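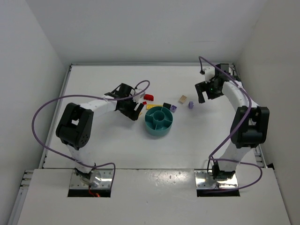

Usby, second night

Got in at 4 in the afternoon. The drive was 147 miles and I only stopped once, for gas and a bag of pretzels. Merja Mustonen had left the hotel key at the front desk with my name spelled wrong on the envelope, so it took the clerk a while to find it.

The reason I came is Wudilberg. I have wanted to hear them play since college, when Nilton Chávez gave me a tape with half of their first record on one side. The other half was missing because the tape ran out in the middle of a song. For years I didn't know how that song ended, and when I finally bought the record I was a little let down. It just fades.

They played last night and again tonight. I had a ticket for tonight only. Merja went to both and told me not to expect the old songs, which was good advice. They did three of them in the whole set.

The hall holds up to 408 and it looked close to full. I stood on the left, near the side door, and that turned out to be a mistake. People went in and out all through the opening act. That was Na-rae Seo, playing alone with an electric guitar and a small drum machine. I hadn't heard of her. Her third song was slow, with a long part where she only hit one note, and the room got quiet for it. I bought her record afterward. She was selling them herself from a card table and had to borrow change from the bar.

Wudilberg came on at 9:20. Wendelin Reisinger still sings with his eyes shut and still doesn't talk much. He said hello, and later he said the name of the new bass player, Mhairi Moffat, and that was all until the end. She is very good. The old bass parts were simple and she leaves them that way, but on the new songs she moves around a lot more and I kept watching her hands.

They opened with "Zundisau." I would have saved it for later. The sound was muddy for the first two songs and I couldn't make out the keyboard at all. By the fourth song somebody had fixed it.

The best thing was "Awad," from the record I never liked. It was faster than I remember and they dropped the last verse. I might have to listen to that record again.

One encore, two songs. The second was the one from Nilton's tape. On stage it has a real ending, a hard stop on the drums, and I liked that much better than the fade.

Ears ringing now. I had earplugs in my coat and the coat was in the car. Merja wants breakfast at 8. I still have to write to Nilton and tell him about the ending.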